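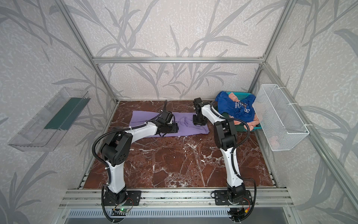

A lavender cloth laid out on a marble-patterned surface, with a few wrinkles and a fold near one end.

Flat folding (textiles)

1.4K shares | 3 comments

Flat folding is the practice of reducing a piece of cloth to a smaller, regular shape by laying it on a level surface and turning one part over another. It is used for household linen, towels, napkins, wiping cloths and simple garments. It is distinct from hand folding, in which the cloth is held in the air by its corners, and from rolling, in which no flat crease is made.

Terminology

The part of the cloth that stays on the surface during a fold is called the bed. The part that is lifted and turned over is the leaf. The line between them is the fold line, and once pressed it becomes a crease. A raised area where the cloth has gathered without being pressed is called a bump or ruck. A wrinkle is shallower than a ruck and usually disappears under the palm of the hand.

In older household manuals the bed is sometimes called the ground. The Lunedano linen guide, a printed handbook for guesthouse laundries, uses "ground" for the table itself and "under-leaf" for the bed.

Surface

The surface should be level and larger than the cloth when fully opened. Smooth surfaces such as polished stone, laminate and sealed wood let the cloth slide, so that it can be straightened by drawing one end. The same property makes the bed move when the leaf is lifted, and thin cloths are normally held down at one point during the turn.

Padded surfaces, including ironing boards and blanketed tables, grip the cloth and hold the bed in place. They are slower for spreading, as each wrinkle has to be lifted out.

Color contrast between cloth and surface helps in finding edges and corners. A pale or pastel cloth is easily read against a reddish-brown ground. Strongly veined or printed surfaces may make a narrow hem harder to see where the colors are close.

Spreading

Spreading is the stage before the first fold. The cloth is placed on the surface and opened until no part of it lies under another. Two methods are in general use.

In the drop method, the cloth is held by two corners of the same side, raised clear of the surface, and lowered with the free edge touching first. Trapped air escapes toward the held side. The method suits light cotton and blends.

In the draw method, one end is pressed to the surface and the other is pulled away from it in line with the weave. It suits small cloths and narrow tables. Pulling off the line of the weave distorts the cloth into a slanted shape, and the corners will not meet when folded. Knitted fabrics stretch under this method and should be left to relax before folding.

Wrinkles running the length of the cloth are removed by drawing the long sides apart. A ruck near one end is cleared by pressing the cloth behind it and drawing the end outward. Pressing directly on top of a ruck sets a false crease.

Folding sequences

The half fold brings one edge to the opposite edge. Repeated at a right angle, it gives the quarter fold, the usual form for napkins and wiping cloths.

The third fold divides the cloth into three equal bands. One outer band is turned in over the middle and the other is laid on top. Both raw edges or hems are then near the outside of the stack, with the second one visible. Bath and hand towels are commonly folded this way along the length, then halved.

The Humell fold, named for the shelving system it was first drawn up to fit, is a third fold followed by a second third fold at a right angle. It produces a compact block of nine layers with one closed edge facing forward. It is not suited to thick terry cloth, which springs open.

Pressing

Each fold line is pressed from the center outward, using the side of the hand or a flat tool. Pressing from one end to the other tends to push slack ahead of the hand and leave a small pleat at the far corner. Cloths intended for immediate use need little pressing.

Reference testing

The Priedītis folding trials compared spreading methods on plain woven cloths of a single size. Of 1,478 attempts recorded, 1,417 ended with the cloth fully open and were carried forward to the folding stage. The remainder were set aside, most often for a corner turned under. The trials did not include fitted sheets or knitted goods.

Storage

Folded cloths are stacked with the closed edge outward, which allows one to be taken without opening its neighbors. The Wulon method stores them upright in a drawer, in rows, closed edge up. Stacks of mixed sizes are less stable and are usually kept to separate shelves.

See also

Ironing
Linen closet
Napkin folding
Towel

3 comments | Share this article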